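2.3 주방 마감재의 무늬와 오염 지각

주방 마감재에 관한 연구는 오랫동안 내구성과 흡수율 같은 물성에 치우쳐 있었다. 거주자가 표면을 얼마나 깨끗하다고 느끼는지, 그 느낌이 청소 행동으로 이어지는지를 다룬 연구는 상대적으로 적다. 이 절에서는 무늬가 있는 상판과 줄눈이 드러나는 벽면을 중심으로 선행 논의를 정리하고 본 연구의 설문 구성을 설명한다.

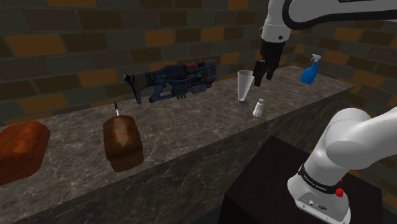
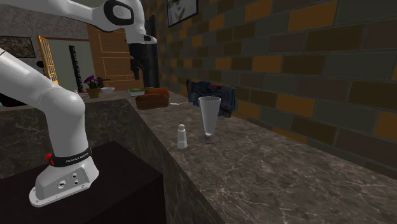 그림 2. 조리대가 있는 실내 렌더링 두 점. 첫째 그림은 대리석 상판과 벽돌 벽.

석재 무늬가 오염 지각에 미치는 영향에 대해서는 두 가지 견해가 있다. 하나는 무늬가 작은 얼룩과 부스러기를 가려 표면을 실제보다 깨끗하게 보이게 한다는 것이다. I-hsuan Yang은 이를 차폐 효과라고 불렀으며, 얼룩의 색이 바탕색과 비슷할수록 효과가 커진다고 보았다. 다른 하나는 거주자가 무늬와 얼룩을 구별하지 못한다는 사실 자체를 불안하게 여긴다는 것이다. Chin-lung Chang의 면접 조사에서 짙은 무늬 상판을 쓰는 응답자들은 눈으로 보아서는 닦였는지 알 수 없어 손으로 쓸어 본다고 답하였다. 두 견해는 서로 모순되지 않는다. 전자는 짧은 시간 동안 표면을 본 사람의 판단을, 후자는 같은 표면을 매일 관리하는 사람의 판단을 다루고 있다.

벽면의 경우에는 줄눈이 문제가 된다. 벽돌이나 소형 타일로 마감한 벽은 평활한 판재보다 줄눈의 총길이가 길고, 조리대와 맞닿은 아래쪽 줄눈에는 기름과 수분이 남기 쉽다. 그러나 거주자가 벽의 오염을 인식하는 시점은 상판보다 훨씬 늦다. 상판은 조리할 때마다 시선이 머무는 수평면인 반면 벽은 배경으로 취급되기 때문이다. 색이 다른 벽돌을 불규칙하게 섞어 쌓은 벽에서는 부분적인 변색도 원래의 색 차이로 받아들여질 가능성이 있으나, 이를 직접 검증한 자료는 찾지 못하였다.

조명 조건도 고려하여야 한다. 광택이 있는 표면은 빛이 낮은 각도로 들어올 때 물 자국과 손자국이 두드러지고, 같은 표면이라도 확산광 아래에서는 거의 눈에 띄지 않는다. 기존 설문 대부분은 응답자에게 평소의 청결도를 묻는 데 그쳐 응답 시점의 조명을 통제하지 않았다. 본 연구에서는 이 한계를 줄이기 위해 응답자가 자기 집 주방에서 저녁 조명을 켠 상태로 문항에 답하도록 하였다.

설문은 10월에 Flostham 지역의 공동주택 거주자를 대상으로 실시하였으며, 유효 응답은 608부이다. 문항은 모두 16개로, 마감재의 종류와 사용 기간, 청소 빈도, 청결도 평가, 교체 의향의 4개 영역으로 나뉜다. 청결도 평가는 상판과 벽면을 따로 묻고, 각각에 대해 멀리서 보았을 때와 가까이에서 보았을 때의 점수를 구분하여 적게 하였다. 예비 조사에서 표현이 모호하다는 지적을 받은 문항 2개는 본조사 전에 수정하였다. 마감재의 명칭은 응답자마다 다르게 쓰는 경우가 많아, 건재상 Plimuvitz의 분류표를 바탕으로 보기를 만들고 해당하는 것이 없으면 직접 기입하게 하였다.

직접 기입된 응답을 처리하는 과정에서는 천연석과 석재 무늬의 인조 판재를 구별하는 일이 가장 어려웠다. 임차 가구의 응답자 중에는 상판의 재질을 모른다고 적은 경우가 많았고, 자가 가구에서도 시공 당시의 상품명만 기억하는 사례가 있었다. 이에 따라 분석에서는 재질을 독립 변수로 사용하지 않고, 응답자가 보고한 무늬의 유무와 바탕색의 밝기를 사용하였다. 재질에 따른 흡수율 차이가 결과에 섞여 있을 수 있다는 점은 4장에서 다시 논의한다.

청소 빈도는 마른걸레질과 세제를 사용한 청소를 나누어 집계하였다. 두 행동을 합산하면 조리 직후 습관적으로 물기를 훔치는 가구와 정기적으로 세척하는 가구가 같은 값으로 나타나는 문제가 생긴다. 벽면은 마른걸레질을 거의 하지 않는다는 예비 조사 결과에 따라 세제 청소의 간격만 물었다. 가구원이 여럿인 경우에는 주방 청소를 주로 맡는 사람이 응답하도록 안내하였고, 담당자가 정해져 있지 않은 가구는 별도로 표시하여 3장의 회귀 분석에서 제외하였다.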